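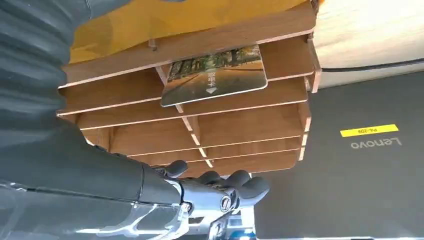 Getting a hand to close on a thin card is harder than getting it to lift a brick, according to Catinca Buzatu, and after a winter of evenings at the Gidito shared workshop she has the notebook to back it up. She and Katia Marino are building a robot arm setup there that they hope will sort and fetch small flat things: key cards, tickets, labels, the stuff that always slides to the back of a desk.

The project goes by the name Zukance, and it's a lot of fun to follow. The arm wears a ribbed sleeve and ends in a hand with a thumb and rounded fingertips, and a small camera rides along at the wrist. For practice the pair use a wooden desk organizer with a card tucked between its slats, right next to the laptop on the bench.

Marino handles the software and Buzatu does most of the mechanical work. Their log had reached 167 practice runs by January 29, 2024, and they write down every one, good or bad. Of the last 22, Marino says 12 ended with the card out of its slot and held, which had both of them grinning for the rest of the evening (the cookies helped). The misses mostly come from the angle. A card that leans a little gives the thumb very little to press on.

So far they have spent $704 of their own money on cable, fasteners and spare parts, on top of the arm and hand, which the workshop shares among its members. Next up is a softer covering for the fingertips, and then a try with two cards in neighboring slots. They'd like to show the whole thing running at the workshop's open house in May. If the card work is this entertaining already, that should be a great night!

Comments (3)

provix_fan: Have you tried a strip of bike inner tube on the fingertips? Grips paper really well and costs next to nothing.

Lo Presti: Great stuff. Will the code be posted anywhere?

K. Marino: Yes, once I clean it up. Inner tube goes on the list, thanks!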